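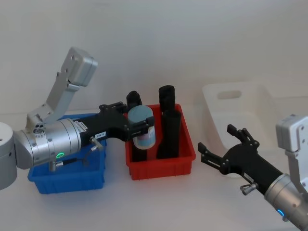 Ticket: Sorting task, left arm lets go late over the red bin
Project: Fandeo (two-arm sorting study)
Opened: 22/04/2019
Status: Open, waiting on reply from Orkotance support

What we are seeing

Hello all, and thank you for the quick help with our last ticket, it really did save our week! This one is a bit harder to pin down, so please bear with me while I tell it in the order it came up.

We train a policy from demonstrations (1,901 of them in the current set) and then let it run on both arms with the blue, red and white bins on the table. It grips jars nicely. The trouble comes at the release. With the left gripper holding a jar over the red bin, the policy sometimes hangs there for several seconds before it opens the fingers, and the right arm, which takes its cue from the left, waits along with it. In the last batch of 200 trials we had 80 late releases. The older checkpoint, the one we call Mata, hardly ever did this.

What we have tried so far

Restarted both arm controllers and homed the grippers. No change.

Swapped the left and right gripper cables at the control box, and swapped the channels in the config to match. The delay stayed with the left arm, so I'm fairly happy the cables are fine.

Replayed 6 recorded demonstrations straight to the arms with no policy in the loop. Every one released on time. This was the most useful test of the lot, and I wish I had done it first (I spent a whole morning on the cables).

Ran the Mata checkpoint again on the current software. Releases were back to normal.

Where that leaves us

My feeling is that the problem sits in the training data. The newer demonstrations were recorded with the Tilahun teleop setup, and those operators like to pause over the bin before letting go. If the policy has learned the pause, it may not know when to leave it.

Next steps

Trim the pauses out of the Tilahun recordings, retrain, and run another 200 trials with the same bin layout.

Question for support: does the gripper driver drop an open command if a second one comes in right behind it? I saw paired commands in the log, and I would love to rule that out before we retrain.

Logs are attached to the ticket. I'll add the new numbers as soon as I have them.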